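Why I keep going back to letter writing

I wrote my first proper letter in years last December, at the kitchen table, with a pen that skipped on every downstroke, and I have not stopped since. I'm up to 40 now! That includes postcards, which a purist would probably throw out, but I'm keeping them because I love postcards and it's my list.

It started with a box in the hall closet. My aunt had mailed it to me when she moved out of the house in Gurlow, and it sat there behind the vacuum cleaner for the better part of a year. Inside were the letters my grandmother got from her sister, bundled by season and tied with kitchen string. I meant to read one or two before dinner. Dinner was toast, very late, and I was still on the floor.

What got me was how little happens in them. The plums are late. The bus to Dzene has a new driver and he goes too fast around the pond. Somebody's cousin bought a green coat and it doesn't suit her (this goes on for three letters, and by the third I was desperate to see that coat). Hardly any news at all, and I could hear her voice in every line. I don't think I've ever sent a text message that anyone would want to read in sixty years.

So I bought paper. I went a bit overboard, I'll admit it. I tried a thick cream stock first and hated it, the ink sat on top and smeared under my hand. Then a friend told me about the pads from Ruline, a little stationery shop she orders from, and oh, they're lovely. Thin enough that you can slip the guide sheet underneath and see the lines through, and smooth without being slippery. The pad feels light in the hand and somehow that makes it easier to start. With the cream paper I felt I had to say something worthy of it. 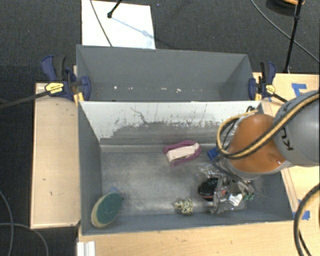 Starting is the part I still find hard, so I've given myself permission to begin anywhere. No "how are you, I am fine." I write down whatever is going on right then: the neighbor's radio, the soup, the fact that I can't find my left slipper. By the bottom of the first page I've usually bumped into the thing I really wanted to say. Sometimes it's not until page four, and then I have to squeeze it up the side of the margin like my great-aunt did.

I've also learned that you can't write a letter quickly. I've tried! My hand gives out, or the sentences go stiff. An hour is about right for me, early, before seven if I can manage it, with coffee and the phone in another room. My handwriting was awful at first, all spikes, and it's now merely bad. I slowed down, I stopped gripping the pen like a shovel, and I switched from a ballpoint to a cheap fountain pen with a medium nib. If you have cramped hands, try that before anything else. You don't need to press at all and it's such a relief.

Ink is its own rabbit hole and I'm only a few feet down. I have 3 bottles so far, a blue-black for everyday, a brown that looks like strong tea, and a green I can't read under a lamp but refuse to give up.

And then the replies. I told myself I wouldn't expect any, and for a few weeks I got none, and I was fine with it (I checked the mailbox twice a day, but I was fine). Then one came from an old roommate who moved to Situvura for work. Five pages, both sides, with a drawing of her balcony and a pressed leaf that had crumbled to bits in the envelope. I read it standing in the stairwell with my coat on. We'd been liking each other's photos for years and I had no idea she'd taken up the cello, or that she hated her job, or that she still makes that terrible lentil thing we lived on.

She and I write every month now. We don't answer each other's questions very well. By the time a letter gets there the question is stale, so we just carry on talking and pick up whatever still seems interesting.

I bought my own ball of kitchen string last week. Her letters make a pretty thin bundle so far, but I've tied it up anyway and put it in the box with the others. Next on my list is my aunt, who deserves a very long thank-you, and I'm going to ask her about the green coat.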